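Teaching robots to clean, without the robot

By the time a robot arm at Motmont wipes its first sink, it has already learned from 3000 recordings of people doing the same job. No robot took part in any of them.

The company, which develops software for cleaning machines, spent most of September testing whether household chores could be taught entirely from recordings made with handheld grippers. Operators carry the tools into a room fitted with basins and counters and do the work themselves, with the gripper's jaws in place of their fingers. A camera on the tool records what the jaws see. The results were released on October 20, 2025.

"The usual way is to drive the arm by remote control," said Kiyoshi Yoshida, who led the study. "It works, but you get one demonstration every few minutes and the operator is tired by lunch. With the handheld tool, a person can do it at close to normal speed."

Speed was only part of the question. Yoshida's team wanted to know how much the setting matters. Earlier data had been collected at a single bench, with one operator and nothing else going on. Policies trained on it did well at that bench and poorly anywhere else. A person walking past was enough to make the arm hesitate.

For the new recordings, the team stopped clearing the room. Several operators worked at the same time, and people at their desks stayed where they were.
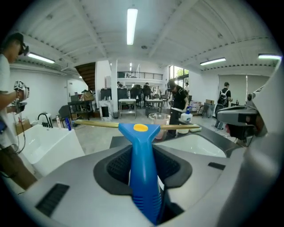

The software behind the study, called Raden, takes the video and the estimated path of the gripper and learns to predict the next short stretch of motion. It does not get a map of the room or a list of objects. If the jaws are holding a handle, it has to work that out from the picture.

Long-handled tools turned out to be the hardest. A sponge held directly in the jaws moves the way the jaws move. A pole can swing or slip, and its far end may be a long way from the camera. Small errors at the grip become large ones at the tip. Early versions of Raden pushed too hard and lost hold of the tool.

The fix was fairly simple. The team asked operators to include recoveries: let the tool slip a little, then regrip it and carry on. They recorded 600 of these and mixed them in with the rest. In trials at a test kitchen run by Helard, a partner company, the arm then finished the wiping task in six of seven attempts. Without the recovery recordings it had finished two.

Seven attempts is a small number, and Yoshida does not claim otherwise. The kitchen was new to the system, but the basins were close in size to those used in training. A deeper sink, tried informally, gave the arm trouble at the back wall.

There is also the matter of force. The handheld grippers do not measure how hard the operator is pressing, so the system has no direct way to learn it. A dried stain and a clean surface call for different pressure and can look much the same on video. Sqalli, a sensor maker, is supplying thin pads for the next version of the tool, and recording with them is due to begin once the mounts are finished.

Motmont plans to add stairs and floors to its list of tasks. The operators have asked for a lighter gripper first.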